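Shelf riser, second attempt

The hallway console in our place at Prilldale is getting a proper display at last, and I've been working out the arrangement on a table first. The console itself is narrow and sits where the coats go, so trial and error in place means moving everything twice.

The starting point was the riser. It is a small metal one in sage green, four thin legs and a flat perforated top, bought from Zanano along with most of the rest. I had planned to put it at the back as a plant stand. It works better in the middle, carrying the glass and the candlesticks, with something low and lidded stored under it.

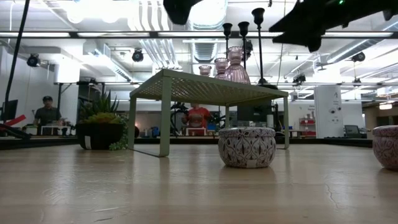 Prilldale, March

Arrangement two, then. The pink glass goes up on the riser, graded by size with the largest at the right, and the black candlesticks rise behind in the same order, shortest at the left. Both rows climb the same way. I tried it with the candlesticks running opposite to the glass and the whole group looked flat across the top, like a fence.

The patterned tin fits under the riser with its lid on. I would not put anything taller there. You need to be able to get a hand in and lift the lid without knocking the legs, and the lid is the part that gets used – keys, stamps, spare fuses. Its match goes off to the right, where the display would otherwise stop dead at the last leg.

Succulents are on the left in the black planter. The string-of-pearls hangs over the front, so the planter can't go hard up against anything or the strands get crushed. The stickers stay on until I've decided what is being kept.

Some notes on weight and stability. The candlesticks are top-heavy once there is a candle in them, and a perforated surface gives a round base a bit less to sit on than solid timber does. Keep the bases fully inside the edge of the riser. If the floor bounces (ours does, near the front door), a dot of museum wax under each base is enough. Leave the holes clear under the glass if you can, as it makes dusting easier.
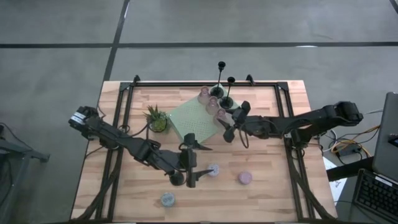 Colour was the other question. Green and pink at this strength are both pale enough that the black does most of the work, and without the candlesticks the group washed out against our wall, which is painted in a Grornberg off-white. I had considered a grey Skála bowl as well. It was 85 dollars and the wrong height, so it stayed in the shop.

For measurements, I allow 30 millimetres between the back of the display and the wall so the taller pieces don't mark the paint. The plant needs more than that, and turning it every Thursday keeps the growth fairly even.

Still to sort out: felt pads for the riser legs, and whether the second tin should swap places with the planter. The light in the hall comes from the right in the afternoon, so the succulents may end up there regardless.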